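Accueil Maison Cuisine Voyages Société Abonnement

Dernière mise à jour : juin

Trente ans de retard, mais je me suis mise au ménage

J'ai grandi dans une maison où l'on passait l'aspirateur tous les matins, à sept heures, week-end compris. Ma mère avait ses raisons (le chien, surtout), et moi j'avais les miennes pour détester ça. Alors quand j'ai quitté la maison, j'ai décrété que la poussière et moi allions cohabiter en bonne intelligence. On a tenu longtemps, elle et moi ! Et puis l'an dernier j'ai déménagé à Dreliston, dans un appartement de 37 mètres carrés avec de grandes fenêtres plein sud, et j'ai découvert ce que le soleil de quatre heures de l'après-midi fait à un sol qu'on n'a pas touché depuis quinze jours.

J'ai commencé comme tout le monde, par acheter des choses. Un balai à franges, deux seaux, une brosse pour les joints dont je ne me suis servie qu'une fois. Une voisine m'a prêté son plumeau, que je lui ai rendu avec du chocolat pour me faire pardonner son état. J'ai même tenté le vinaigre blanc partout, sur tout, pendant un mois entier, et l'appartement sentait la salade. Mes amis ont été très polis.

Ce qui m'a fait changer d'avis, c'est une petite boutique de réparation, Brelis, coincée entre un fleuriste et une laverie. J'y étais entrée pour un grille-pain et j'en suis ressortie avec une leçon de quarante minutes sur les aspirateurs traîneaux. Le monsieur du comptoir a une théorie : les gens jettent leur appareil alors que le filtre est bouché, ou parce qu'une chaussette est restée dans le tuyau. Il dit qu'il en récupère jusqu'à 50 par an, et que la plupart repartent après un bon nettoyage. J'ai adoré ça. Je lui ai acheté un traîneau d'occasion, un Dramani un peu rayé, bruyant comme un avion au décollage, et je l'ai rapporté à pied en le portant dans mes bras comme un bébé.

Depuis, je suis devenue pénible sur le sujet. Je regarde les sols chez les gens, je regarde où sont les prises (pourquoi toujours derrière le canapé ?), et je vous parle de suceurs à table si vous me laissez faire. Le suceur, c'est l'embout, et croyez-moi, on sous-estime complètement l'embout. Le large et plat pour les grandes surfaces, le petit biseauté pour les plinthes, la brosse ronde pour les étagères. J'ai passé des années à tout faire avec le même, en poussant très fort et en râlant.

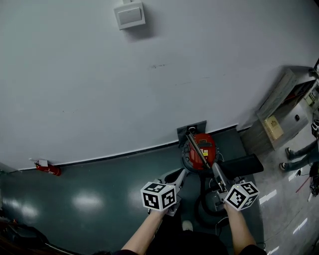
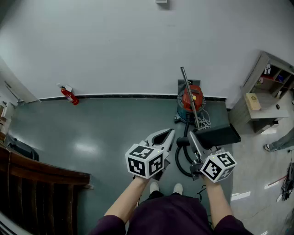 L'autre grande affaire, c'est le rythme. J'ai lu des plannings effrayants, avec une couleur par pièce, et une méthode venue de Coltwood qui vous demande de vider tous vos placards au changement de saison. J'ai essayé en mars. À minuit j'étais assise par terre au milieu de mes casseroles, à relire de vieilles cartes postales, et j'ai dormi sur le canapé puisque mon lit disparaissait sous les manteaux. Plus jamais ! Maintenant je mets un disque, et je m'arrête quand il s'arrête. Si la face A est courte, tant pis pour la salle de bains.

Le plus étrange est que j'y ai pris goût. Il y a un moment, vers le milieu du couloir, où je ne pense plus à rien du tout, ni au courrier en retard ni au dîner, et où j'avance d'une latte à la suivante. Une amie fait de la méditation pour arriver au même résultat et elle paie 30 euros la séance. Je lui ai proposé de venir chez moi pour moitié prix, elle réfléchit encore.

Tout n'est pas rose, bien sûr. Je déteste toujours les vitres. Je n'ai jamais compris comment on nettoie un store vénitien sans y laisser un doigt, et le dessus du réfrigérateur reste un territoire que je préfère ne pas explorer. J'ai aussi fait la bêtise d'aspirer un collier de perles, qui s'est défait dans le sac. Il m'a fallu une soirée, une passoire et un journal étalé dans la baignoire pour tout retrouver, et je soupçonne qu'il en manque une.

Ma mère est venue déjeuner au printemps. Elle a posé son sac, elle a fait le tour de l'appartement les mains dans le dos, elle a passé un doigt sur la bibliothèque, puis elle m'a demandé où je rangeais l'aspirateur. Je le lui ai montré. Elle l'a trouvé lourd et mal équilibré, et elle a voulu l'essayer avant le café.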